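Runley Allotment Society, minutes of the meeting held on 16 October 2020

We began with a lovely long chat about everybody's leeks, and then, a little late, turned to the seed swap. It was happily agreed to go ahead, with packets sorted by sowing month and a limit of 2 per plot so that there is plenty to go round.
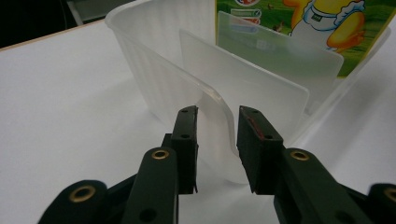 Dorin Sandu wondered whether saved beans might be left out of the limit, as he has far more than he can sow, and this was warmly agreed.

The water bill came to £111, a little kinder than we had feared. Plot 47 is free again, and Benoît Lacroix will kindly write to the next name on the list.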